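Weniger Episoden, bessere Episoden

Wer zwei Arme auf den Umgang mit Papier trainiert, sammelt meist zu viel vom Gleichen. Unser Datensatz Gindetti umfasst 1.000 Demonstrationen, davon 600 mit nahezu identischer Ausgangslage. Der Nutzen dieser 600 ist gering. 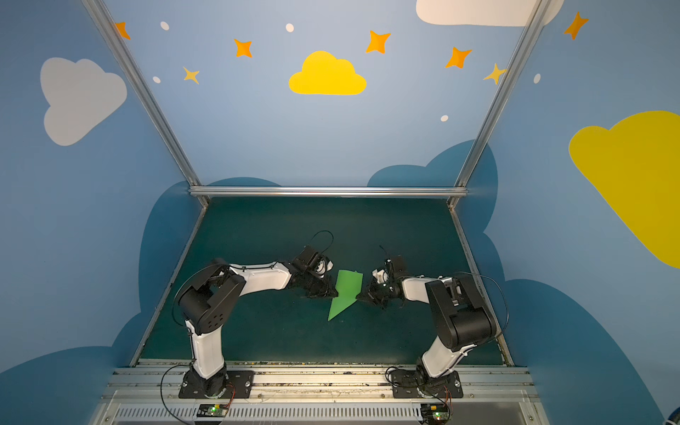
Ich plädiere für 400 Episoden mit gezielt variierter Form und Lage des Bogens. Fehlgriffe samt Korrektur gehören hinein. Canan Uçar hält dagegen, das verrausche die Labels. Dann muss man eben sauberer annotieren.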